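Notes from the open day visit: mobile robots in the home and classroom
Handout for session 4. Please read before the workshop.
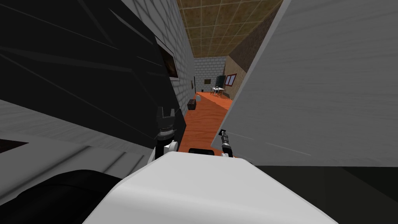

So, the visit! For those who missed the coach, we spent the afternoon at the Nesau building, where the Pernetti lab had thrown open its doors and laid on demonstrations from the moment we had our coats off. I've written these notes up from my own scribbles and from the sheets several of you handed in, and I've put the things you will need for the coursework first.

The main demonstration: moving through tight places

The part most of you wrote about was the simulator session with Mula, the lab's planning program. Mula takes a robot with two arms and has to get it through a narrow gap and out into a room beyond. It sounds dull when I put it like that. It was gripping! A person turns their shoulders and tucks their elbows in without a thought, and every bit of that has to be worked out by the planner: where the body is, where each arm is, how far the grippers reach in front.

The lab's rule for narrow passages is to bring the grippers in close together in front of the torso before the base moves forward. They call this the tuck. Once the robot is through, the arms can open again. Several of you asked why the arms don't simply hang down at the sides, and the answer we were given is that the elbows then stick out further than the base does, and the elbows are what catch on the furniture.

Write this down somewhere: the width that matters is the width of the whole robot in its current pose. The base is only part of it.

How the testing works

Everything is tried in simulation first. Rooms are put together from parts (walls, floors, tables, cupboards, odd things left lying on the floor) and the planner is set loose in them. The lab ran 500 rooms for the set we were shown, with a limit of 50 seconds for each attempt. Room 3027, from an older and larger set, was the one left running on the big screen during the tea break, and I know at least a few of you never got any tea.

The colours and surfaces get changed around a lot between rooms. You might have a bright orange floor in one and plain grey in the next. This is done on purpose, so that the vision side doesn't learn that floors are always one colour. We will come back to it in the session on training data, and I'd like you to have the idea in your heads by then.

A good question from the back row was whether a planner that does well in made-up rooms will do well in a real kitchen. The lab's answer was "sometimes", and I was delighted that they said so. Light, loose rugs and slightly bent wheels are hard to copy. In January they moved one version across to a real machine and it stopped dead at the first door sill, a bump of 15 millimetres which no simulated room had ever contained. Sills have been added now.

The Thevar stand

In the hallway there was a smaller stand about Thevar, a teaching kit with a single arm. You could have a go yourself, and the queue went right round the stairs. If you did get a turn, please add a paragraph to your report about how the controls felt. Was there a delay between your hand and the arm? Did you overshoot? Overshooting is very useful to have felt for yourself, and it will make the control lectures far easier to follow.

Words to know

Pose: the position of every part of the robot at one moment, joints included.
End effector: whatever is on the end of the arm. On most of the machines we met it was a gripper.
Clearance: the gap left between the robot and the nearest surface.
Collision check: the test, run again and again, of whether any part of the robot would touch anything.
Replanning: throwing away the current path and working out a new one.

For the workshop

Bring a sketch, drawn from above, of a narrow place you use every day. A galley kitchen is ideal, and so is the gap between a bed and a wardrobe. Measure it at its tightest point. Mark anything that sits on the floor, however small, and anything that opens into the space, such as a door or drawer. We will swap sketches in pairs and plan a route by hand, tuck included, through somebody else's home.

Reports on the visit are still welcome if yours is late. Two pages is plenty, and drawings count towards the two pages.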